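Film print workshop, bench notebook
6 August 2019
Entry by Chrysoula Dimitriou

Second go at the Flekholm print. This is the 16mm copy of the village Christmas picture that the Budora cinema club used to run every winter until their projector gave out. Reel 1 was finished in February and is back in its can. Today was all reel 2.

Wound through by hand first, slowly, with the lamp on. Shrinkage is no worse than on reel 1. The head is brittle for the first few feet and I have put on new leader. Old leader kept in an envelope because someone has written running notes on it in pencil, with changeover times, and the club may want them.

Found 23 splices. Most are cement and sound. The tape ones have oozed and picked up fluff, so I lifted those, cleaned both sides and remade them. One is out by a frame where the choir comes into the shop, and it looks as if it has been like that for years. I have left it alone. Going further would mean cutting picture and I would want the club to agree first.

Perforation damage at 28 places, mainly in the snow scene on the bridge. Repaired with perforated tape on the one side only. Same roll as last time. We are getting low, and Sveinbjörnsson has put the price up again, so order before the autumn rush.

Sound: ran the optical track on the bench reader. Hiss throughout, and a thump at each of the old splices. The carol at the end is clear enough to follow the words. I blooped the worst joins with ink. Must let it dry overnight before winding on tight. I got that wrong with the Prukura trailers and had to clean the lot again.

Colour has gone pink, as expected for the stock. Nothing to be done on the print itself. If the club want it on disc we can correct it at that stage, but they have asked for a print they can show on a screen, faded or not. Their hall seats 200 and they say it was full most years.
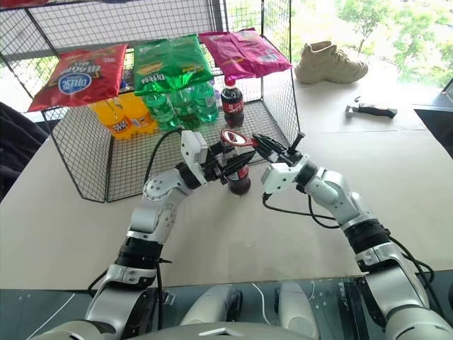

Page last changed: 6 August 2019, C.D.

Still to do on reel 2:
Check the tail, last few feet only glanced at.
Measure the core. It is a loose fit on our spindle and I don't trust it on theirs.
New can. The present one has rust inside the lid.
Copy the pencil notes from the leader into the file.

Query for whoever is in next: the credits on reel 2 give a different name for the organist from the one on the poster. The club secretary thinks the poster is wrong. I have written both on the record card with a question mark.

Projection test when the ink is dry, lamp on low, no stopping on a frame. Loop set a little larger than usual to spare the repaired perforations.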